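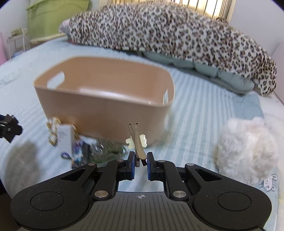
Rules for Handheld Gripper Demonstrations in the Home
Final report, Group 4
Matúš Kolář, Oľga Bednárik, Vratislav Kubíček
Supervisor: Urs Stöckli
Submitted 09/02/2025

1. What we were asked to do

The Plirkora project records people tidying their own bedrooms with handheld grippers. Our job was to write the rules they follow. A rulebook already existed. It ran to 45 rules, three of which were the same rule, and one of which referred to an appendix that has never been found.

2. Method

We read the old rules, then checked them against 600 recordings from the Ravwood apartments. Vratislav did most of the watching and has asked that this be noted. A recording failed if it broke any rule that two of us could agree on the meaning of. That requirement removed eleven rules before we started.

3. Results

113 recordings failed. The most common fault was starting to move before the fingers had closed on the item. Second was letting go above the basket and trusting gravity. Hair accessories did badly in both groups, being long, thin and fond of hooking onto each other.

The rule "handle objects naturally" was broken by everyone or by no one, depending on which of us was scoring.

4. Proposed rules

4.1 Wipe the finger pads before each session.
4.2 Close the fingers fully, hold still for one second, then lift.
4.3 Pick up one item at a time. Two clips fastened together count as one item.
4.4 Lower the item to the basket floor before opening the fingers.
4.5 If an item is dropped, pick it up with the gripper. Hands are cheating.
4.6 Leave the room as it is lived in. Do not make the bed for our benefit.
4.7 Put away mail, medicine labels and family photos before recording.

Oľga wanted 4.7 first. She was outvoted, and on rereading this section she was right.

5. Limits

All our recordings came from one building. We never tested the rules on anyone who had not already met the old ones. Kazimír Beneš from Plilolard read a draft and returned it with a single comment, "define item," which we have left for next year's group.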